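# Pratar bin-to-bin runs, gallery

Ildikó Szekeres and Lộc Kim say their policy learned to empty a bin of mixed objects from 1,299 demonstrations. Maybe. The claim in the draft is "generalizes to unseen items," and I'd like to know how unseen. A second glove in a different size is a new item on paper and hardly one in practice.
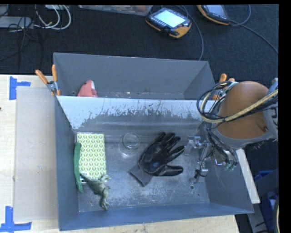 *Two bins, one arm. Glove, glass, patterned box and toy dinosaur in front; plush in the back one.*

Clear glass is the one I'd watch. The draft pools it with everything else, so a good score on soft toys can hide a bad one on glass. Vinh Hoàng has asked for per-object numbers twice.

The other soft spot is resets. Nhi Cù laid the objects out by hand for all 50 test trials, and she also collected over half the training data. People have habits about where they put things. I'd want someone from the Ukley group to do the placing before I believe the headline figure.

Per-object results are due in June.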